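Celtutach compare deux pinces à main pour le pliage du linge

L'équipe de Celtutach a terminé en mars une première série d'essais comparatifs entre deux pinces tenues à la main, destinées à enregistrer des gestes domestiques qui seront ensuite repris par un bras fixe. Les essais ont porté sur une seule famille de tâches : saisir, déplier et replier des vêtements posés sur un lit.

Au total, 546 prises ont été enregistrées, dont 246 avec la pince Stiltix et 300 avec le modèle Flulley, utilisé jusqu'ici par l'équipe. Chaque opérateur a travaillé avec les deux outils, dans un ordre tiré au sort. Une prise était retenue lorsque le vêtement était saisi au premier contact et tenu jusqu'à la fin du geste.

L'écart le plus net concerne les tissus épais. Sur les pantalons et les sweats, la pince Stiltix lâche moins souvent, en particulier quand la ceinture ou l'ourlet se présente de biais. Sur les tee-shirts et les taies, les deux modèles se valent. Le Flulley garde l'avantage pour les pièces très fines, que l'autre pince a tendance à ramasser avec le drap du dessous.

« Le défaut se voit tout de suite à l'écran, mais il faut reprendre le geste depuis le début, et cela pèse sur la séance », explique Anastasia Zervas, qui a coordonné les essais. Elle signale aussi une fatigue du poignet après 90 minutes de travail continu, avec l'un comme avec l'autre. Les séances ont été raccourcies en conséquence dès la deuxième semaine.

Le réglage de la caméra a demandé plus de temps que prévu. Placée trop bas, elle perdait le bord du vêtement au moment de la fermeture. Trop haut, elle voyait bien le lit mais mal le point de contact. La position finalement retenue laisse les deux mâchoires visibles en bas de l'image pendant tout le geste, et c'est elle qui servira pour la suite. Près de 143 prises, tournées avant ce réglage, ont été écartées de la comparaison et ne figurent pas dans les totaux.
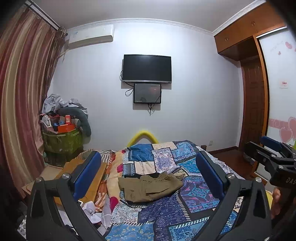 Celtutach – Pôle Préhension et manipulation

Un vêtement vert olive plié sur une couverture en patchwork, face aux deux mâchoires noires à patins bleus. Les motifs serrés compliquent la détection des contours, et l'équipe a conservé des couvre-lits de ce type dans le protocole pour ne pas limiter les essais à des fonds unis.

Les données sont en cours de relecture chez Konstantinidis, qui fournit le contrôleur du bras fixe. Une deuxième série est prévue avec des patins plus souples et une fermeture plus lente. Elle portera sur les chaussettes et les serviettes, absentes de la première. Le choix définitif de la pince sera arrêté après ces essais. D'ici là, les deux modèles restent disponibles à l'atelier, sur réservation auprès du pôle.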